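Workshop notebook, dishes and bins
14 December 2022

Started at 10 with the small booth. The floral mat was still down from last time and I left it there, as I like how the ceramics look on it and it is a little softer than the bare board when a rim touches it. Strawberry wallpaper on the walls is holding well. One corner had begun to lift in August and Sayaka glued it again; I pressed it with my thumb today and it did not move.

Purpose of today: to decide how we put away mixed dishes when they must stand in a bin and not be stacked. The Wikevier people asked for this in their last letter. They have a small shared kitchen with no proper rack, and they keep their plates upright in plastic bins under the counter. I wanted to try it with our own odd dishes before I write anything to them.

What I took from the shelf: the plates from the Sugiyama box, the green and white bowl with leaves, the shallow orange-red dish, small plastic cups. I did not take the big serving dish from Stoder. It does not fit in any bin we have and I do not want to try it a second time.

Weighed the leaf bowl because I was curious. It is 812 g, which surprised me, it looks lighter. I wrote the weight on a paper label and put the label in the box, please do not throw it away.

First order tried: bowl first, then plates, then the shallow dish, cup last. It was bad. The bowl takes the middle of the bin and everything else has to lean on it. The plates slid down along its side and finished nearly flat, so one must lift the bowl to get a plate out. I stopped and emptied the bin.

Second order: plates first, one to each side of the bin, standing. Then the shallow dish, then the bowl. Better. The plates lean on the plastic wall and stay there by themselves, and the middle is free. The trouble is now the shallow dish. It is low and has nearly no rim to hold, so when it is lying flat it is slow to pick up. I tried with a fingernail under the edge, this works, but I would not like to do it 100 times in one day. With wet hands probably worse. I did not test with wet hands.

Third order: same as the second, but the bowl goes before the shallow dish. I tip the bowl on its side at first, take it by the rim, and put it in with the opening towards the front. Then the shallow dish can stand inside the opening or in front of it. For me this was the most comfortable of the three. I repeated it until lunch and had no chips and only one slip (my fault, I was looking at the clock).

A note about the cup. The small pink one is so light that it falls over when the sleeve touches it. I put it outside the bin, to the left, and forgot about it, and it was never in the way. In a real kitchen I think the cups should have their own place anyway. Putting them in the bin with ceramics makes noise and fills the gap where a plate could stand.

About the bin. We have the blue one and the taller Rallel one. The tall one looks more tidy from outside, but the hand must go deep and the plates at the bottom are hard to see. I measured the opening of the blue bin at its narrow side, 28 cm. For the plates from the Sugiyama box this is good. For dinner plates with a wide rim I am not sure, we do not have any here to try. Maybe Yae can bring two from home?

Cleaning: wiped the mat after lunch with a damp cloth. There was a grey mark on one of the orange flowers near the front rail that I first took for a scratch, but it came off. The glaze of the shallow dish leaves nothing. The unglazed foot of one plate leaves a fine powder, so I will sand that foot a little before next time. Reminder to myself: the fine sandpaper is in the second drawer, the first drawer is only coarse.

Afternoon, second order once more for comparison. Plates already in the blue bin, bowl tipped on its side on the mat, orange-red dish flat in front of it, cup to the left.

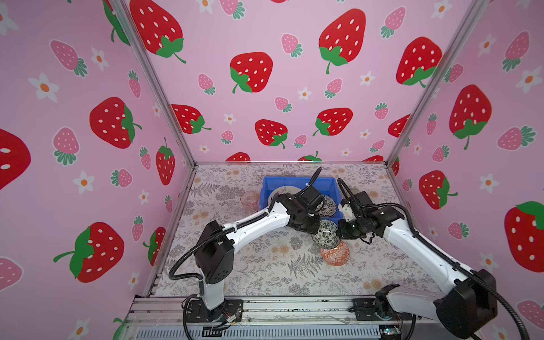 Yae Hayashi thinks I have the order wrong from the start. She read my morning notes over tea and said that at her mother's house the shallow dishes always go in before any plate, flat on the bottom of the bin, and the plates stand on top of them, so there is nothing low left over at the end that one has to scratch up from the table. She also said that the bowl should never go in the bin at all, it should go upside down on the shelf.

I do not fully agree about the bowl, because Wikevier has no free shelf. But the shallow dish on the bottom is a good thought and I had not considered it. My worry is that the plates will stand less firmly on a glazed surface than on the plastic. Tried it quickly with one plate before closing: it stood, but when I knocked the bin with my knee the plate turned a little. With a folded cloth between, it did not turn. So possibly it is dish, cloth, plates. The cloth must be thin or the plates come too high and the bin does not go under the counter any more.

To do next:
Yae's order, with cloth and without, same dishes.
Ask Wikevier for the height under their counter. I have asked once already and got only the width.
Sand the plate foot.
Wet hands test. Take an old towel for the floor.
Find out if Sayaka Takeda still has the lid of the blue bin – it was on top of the cupboard in August and I cannot find it now.

Everything washed and back on the shelf. Leaf bowl is in its own box with the paper label. The mat stays down.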